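May 8, 2019
By Perrine Pichon

Pre-departure check, yacht Futine, Cornbridge to Traltstead. Gaspard Moulin went round with me. Engine hours 2897.

1. Shore power. Lead and inlet sound, no scorching. Galley socket a bit slack, to be replaced before August. 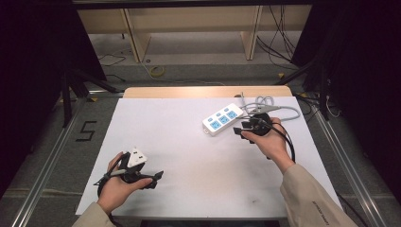 2. Gas. Locker drain clear, hose in date. Tap turned off at the bottle - please leave it that way overnight.

3. Bilge. Pump runs on manual but the float switch sticks. Cleaned it and it lifted twice out of three. Not passed. Garside have one on order.

4. Chart table. Paper charts for the whole passage on board. Tide tables are last year's, must be changed. 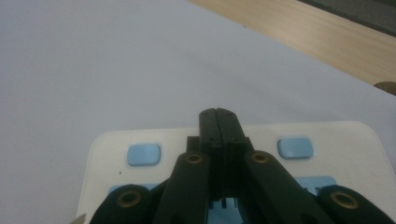
Pale surface with a wood edge

5. Lifejackets. Six checked, cylinders tight. One crotch strap missing, so that jacket stays ashore.

6. Flares. All in date. The handheld ones were under the spare warps, and I want them in the grab bag by the steps 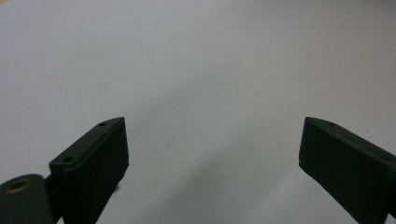
with the torch and the handheld radio. Gaspard will move them before we cast off.

7. Anchor. Shackle wired, chain marks faded past the third. Repaint when we get to Traltstead.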